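Girkar Stone Sealer for Kitchen Counters

Home > Stone care > Sealers > Interior

Made by Cullik
Sold by Acharya Stone Supply, Romolness
Sizes: 500 ml bottle, 2000 ml jug
Finish: natural, no added shine
Base: water

500 ml bottle: $17
2000 ml jug: see cart for current price
Flat shipping on orders of any size: $11
Pickup at the Romolness counter: free

Girkar is a penetrating sealer for natural stone counters in kitchens, pantries and laundry rooms. It soaks into the surface and slows down the absorption of water, cooking oil, coffee and wine, so there is more time to wipe up a spill before it leaves a mark. It dries clear and does not change the feel of polished stone. On honed stone you may notice the color go very slightly deeper.

It does not form a coating. There is nothing on top of the stone to peel or scratch, and it will not hide marks that are already there.

Suitable surfaces

Marble, polished or honed
Limestone
Travertine, filled
Granite (see the water test first, since many dark granites do not need sealing)
Quartzite
Slate
Unglazed cement tile
Sanded grout

Do not use on

Engineered quartz
Glazed ceramic or porcelain
Laminate or solid surface
Any stone that still carries a wax or acrylic topcoat
Glass, mirrors or bare aluminum

What a sealer will not do

Marble and limestone react with acid. Lemon juice, vinegar, tomato sauce and some bathroom cleaners will leave a dull spot called an etch mark, and they will do it on sealed stone as well as unsealed stone. A sealer deals with staining, where a liquid goes down into the stone and colors it. Etching is damage to the surface itself. Light etching on honed marble can often be rubbed down with a fine polishing powder. Etching on polished marble usually needs a stone restorer.

We mention this because most of the returns we get on sealers are from customers who expected protection against etching. If that is your main worry, call us before you order and we can talk about films and other surface treatments.

The water test

Put a tablespoon of plain water on a clean, dry part of the counter and leave it for ten minutes. Wipe it off and look at the stone. If there is a dark patch where the water sat, the stone is absorbing and should be sealed. If the color is the same, the stone is either dense enough to do without or still has working sealer in it.

Test in more than one place. The strip in front of the sink and the area next to the stove lose their protection sooner than the rest. It is fine to reseal just those areas.

Preparing the counter

1. Clear everything off, including appliances, trays, soap dispensers and anything hung on a rail above the work area that might drip or get in your way.

2. Wash the stone with a neutral cleaner and warm water. Dish soap will do if you rinse it twice.

3. Treat any existing stains. Oil stains need a poultice, left on overnight under plastic wrap and repeated if necessary. Whatever is in the stone when you seal it is likely to stay there.

4. Let the counter dry overnight. After a poultice, allow two days.

5. Mask painted walls and bare brick where they meet the counter. Girkar will darken unpainted brick and raw mortar if it wicks up from the back edge.

Applying

Work at normal room temperature with a window open. Have a stack of clean white cotton cloths ready, or a foam pad and some plain paper towels for buffing.

1. Shake the bottle. Try the sealer in a corner or on an offcut and let it dry before going further.

2. Pour a small amount onto the stone and spread it evenly. Cover an area you can reach comfortably without stretching.

3. Keep the surface wet for five minutes. Add more to spots that go dry.

4. Wipe off all the sealer left on top. Turn the cloth often.

5. Buff with a dry cloth until there are no streaks.

6. Move to the next area and overlap the edge by a hand's width.

7. Wait one hour. If the stone took the first coat quickly, put on a second in the same way.

Keep water off the counter for the rest of the day. Full cure takes 17 hours, and we suggest leaving cutting boards and appliances off until then. Rubber feet in particular can print a ring into sealer that has not cured.

If you find a hazy film the next morning, some sealer was left on the surface. Wet a cloth with fresh Girkar, rub the hazy part for a few seconds and buff it dry right away. Do not scrape it.

How much to buy

The amount depends far more on the stone than on the size of the kitchen. Polished granite and polished marble take very little, and a 500 ml bottle is usually plenty for an ordinary kitchen with two coats. Honed limestone, travertine and cement tile can take several times as much. For those, or for a kitchen with an island, order the 2000 ml jug. Leftover sealer keeps for two years in the closed container if it does not freeze.

If you are between sizes, send us the stone type, the finish and the length of your counters. The slab invoice normally has all of that on it.

Upkeep

Wipe daily with a damp cloth and dry the stone afterward. Use a neutral cleaner once a week. Stay away from vinegar, citrus sprays, bleach and powdered cleansers, including the ones labeled as natural.

Repeat the water test twice a year. Many customers do it in March, along with other spring jobs, and again when the heating comes on. A marble counter in daily use normally needs a new coat every year. Granite can go three years or longer.

Counters under small appliances

The stone below a microwave or a small oven is easy to forget. Crumbs collect at the back, steam settles on the surface, and grease works in around the feet. Pull the appliance forward when you do your weekly cleaning, let the stone dry, and slide it back with a little space behind it. Follow the appliance manual for the clearance it needs. On light marble, check the feet too. Dark rubber can leave gray marks, and a thin cork pad under each foot takes care of it.

Heat is seldom a problem for the sealer at normal appliance temperatures. Marble itself does not like sudden changes, so use a trivet for trays straight out of the oven.

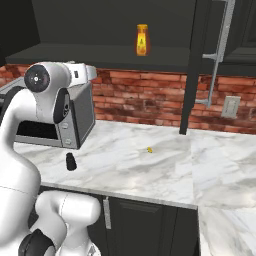 Marble counters with a kitchen appliance in place.

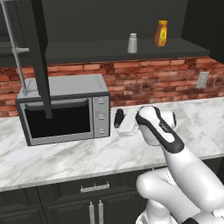 Specifications

Product: Girkar Stone Sealer, interior
Manufacturer: Cullik
Type: water-based penetrating sealer
Appearance in bottle: milky white
Appearance when dry: clear
Odor: mild, gone when dry
Recoat time: one hour
Full cure: 17 hours
Coats: one or two
Cleanup: soap and water while wet
Storage: above freezing, out of direct sun, cap closed
Shelf life unopened: three years

Safety

Keep away from children and pets. Wear gloves if you have sensitive skin. In case of contact with the eyes, rinse with plenty of water and get medical advice. Do not mix with other products and do not pour down the drain. The full safety sheet is packed with every jug and can be requested by email for the bottle.

Once cured, the counter can be used for preparing food as before. Wash it once with mild soap and rinse before first use.

Questions from customers

Can I put Girkar over a different brand of sealer?
Yes, if the old one is a penetrating type. Do the water test. If the stone is not absorbing, wait until it is. Topcoats have to be stripped first.

My counter was installed last week. Is it too early?
Ask the installer whether it was sealed at the shop. If it was not, you can seal as soon as the adhesive and the caulk at the seams have cured.

Does it work on the backsplash?
On stone tile and grout, yes. We do not recommend it on brick, where the color change is hard to keep even.

Can it be used outdoors?
No. Cullik makes a separate exterior product, which we can order on request.

Shipping and returns

Orders placed before noon leave the same day. We do not ship sealer during hard frost, and if your order is held for weather we will let you know by email. Unopened containers can be returned within a month for a full refund, less shipping. Opened containers cannot be returned, so please use the water test before you break the seal.

Related items

Cullik Neutral Stone Cleaner, concentrate
Cullik Poultice Powder for oil stains
White cotton buffing cloths, pack
Cork pads, self-adhesive, for appliance feet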